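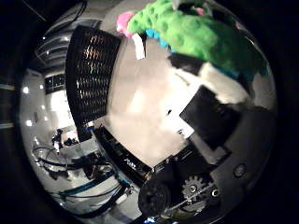
Wrist view, green toy at the top, mesh on the left. Table as overexposed as ever.

September, 10:20. Group notebook, student project, second entry in this hand. The previous hand's entries stop at "wiring finished (mostly)", and I have decided to take the brackets seriously.

Where we are: the arm picks up soft toys and puts them in the mesh basket. That is the whole task. It was described in the project proposal as "compliant object handling in unstructured domestic settings", and I helped write that sentence, so I have only myself to complain to.

The plan for today was to settle the exposure on the wrist camera before anybody collects more runs. With the table in view the camera panics and turns everything pale white. The toys survive this quite well. The table does not, and neither does anything thin or light lying on it. I tried the fixed exposure that Cikar used in their notes (they are the team across the corridor, and generous with notes, less so with their good screwdriver). Fixed is better over the table and worse over the basket, where the black mesh drinks up whatever light there is. Left it on automatic for now. Settings for both are saved in the shared folder under names that made sense at the time.

10:55. Nermin Çetinkaya came in and asked why the grasp point on the green toy is always at the same end. Good question. I had been putting it down to the toy. She thinks it is the depth estimate getting pulled towards the pink bit, because the pink bit is the only part with any contrast against the green. We turned the toy round and ran it again, and the grasp point moved with the pink. So she is right, and I owe her a coffee, and the detector has learned to love one small patch of pink fluff.

Things tried for that:
Cropping tighter around the toy. No change.
Turning down saturation before the detector. Grasp moves to the middle, then wanders off towards the blue trim. A new love.
Going back to the old weights from before the summer. Grasp lands on the table. The table is quite well gripped, thank you.

The tag is a separate nuisance. When the fingers close near it they catch the tag first and the toy swings underneath like a conker. Somebody suggested cutting the tags off. I am against it on the grounds that real toys have tags, and also on the grounds that the toys are borrowed from my niece.

11:40. Changed the finger closing speed. It was at 300 in the config, no unit given, and the comment beside it reads "fine". Halved it. The close is gentler and the swing is less dramatic, but each cycle is now slow enough that Nermin started eating her lunch in the middle of one. Left it halved. If you are reading this and want it quick again, please change the config and not the line I have commented in the script. The line in the script does nothing. I spent a good while learning that.

The gear on the hand still has play in it. You can feel it if you hold the disk beside it and rock gently. I tightened what could be reached without taking the housing off, and wrote "check gear" on the whiteboard below the other two places where it says "check gear". Subramaniam holds the spare set, and the key to the drawer is with whoever had it last, so this may take until the end of term. 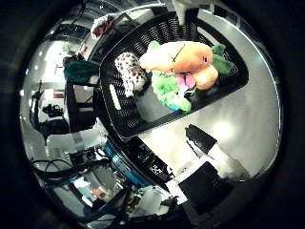
After lunch we moved on to the basket end, which I had been putting off. Getting toys in was never the hard part. Gravity helps. The demo rules from Lirkstead say the arm must also be able to take a named toy back out, and that means telling them apart when they are lying on each other. The orange one is easy, being orange. The lime-green one is shaggy enough that its outline changes each time it is touched, and the detector will happily call it two toys if something is lying across it. The spotted one it finds quickly and then loses as soon as the arm moves, I think because the spots and the mesh holes turn into the same sort of mush at low resolution. Not proven. Nermin wants to try a plain cloth lining in the basket. I would like to see what happens at full resolution first, then line it if we must.

Ran 11 retrievals, calling for the orange one each time. It managed 5. Of the failures, most were the fingers arriving at a bad angle and pressing down on the rim, at which point the basket tips politely and the arm stops with an error message telling us to consult the manual. We do not have the manual. Bullalard have it as a PDF, apparently, in a language none of us read.

Tilting the basket helps the wrist camera see down inside, but then every target pose we taught with it flat is wrong. Somebody (me) should have fixed the basket frame as a proper reference in the code and not typed the numbers in by hand. I started on this at 15:10. The rim corners are easy enough to click in the viewer once you stop expecting straight lines from that lens. Undistorting first would be the grown-up approach. The calibration file we have is for the other lens, and using it turns the basket into something like a saddle.

Cables: I moved the black ones off the path of the arm and they have already begun drifting back. Please do not route anything else along that side until we have proper clips. The blue ones I have not touched, as I do not know what they do and everything works.

To do, in no sensible order:
Redo calibration for the lens we own.
Basket frame in code, half done, on my branch, do not merge.
More views of the green toy from the end without the pink.
Ask Subramaniam about the gear. Ask again.
Full resolution test on the spotted toy before any lining goes in.
Find out what unit the closing speed is in.

16:30. Powered the arm down. Batch from this morning is copied over, the afternoon one is still going and says it has 2 hours left, as it did an hour ago. Leave the machine on, please.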